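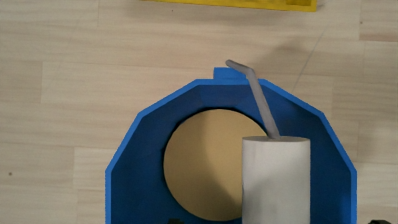
How to Budget for a Small Pick-and-Place Cell

Search this site Search Go

By Chiharu Miyazaki
16/04/2026

14 shares | 8 comments

Most first budgets for a robot cell list the arm and stop there. The arm is the easy part, as it comes with a printed price. This page covers the order I use for the rest.

Step 1. Write down the task in one sentence

Name the part, where it starts and where it ends. "Put a cylinder in an open container" is enough. If you need three sentences, you have more than one task, and each one gets its own line in the budget.

Step 2. Simulate before you ask for quotes

A rendered model with a floor, a container, a cylinder and two fingertips will settle a lot of questions. Check three things:

- Does the gripper open wide enough to pass on both sides of the part?
- Do the fingers clear the container rim on the way down?
- Does anything stick up from the part, such as a bent rod, that could catch on the way out?

Plain shapes are fine at this stage. Get the sizes right and leave the surfaces alone. I allow 30 hours of staff time for this step and put it in the budget as a real cost.

Step 3. Price the gripper separately

Ask for the gripper, the fingers and the mounting plate as separate lines. On our last job the Jandetti gripper was quoted at $2,955 and the spare fingers were left off. Fingers wear out. Order a second set with the first.

Step 4. Add the items that get left out

Cables, a stand, guarding, an emergency stop, freight and an electrician. Our freight from Sundska came to $900, which had not been in anyone's plan. Software is often billed yearly - ask what the second year costs before you sign for the first.

Step 5. Get two quotes for the same list

Send the same parts list and the same simulation file to both suppliers. We used Ganent and Dizon. Their totals looked far apart until we saw that only Dizon had included training. Go line by line and mark anything that appears on one quote and is missing from the other.

Step 6. Plan the dates

Lead time on our arm was 8 weeks. Count back from the day you need the cell running, then add time for testing with real parts. If your budget closes in May, have the quotes in hand before then and check how long each one stays valid.

Keep the task sentence from Step 1 at the top of the purchase request.

Share this page | 8 comments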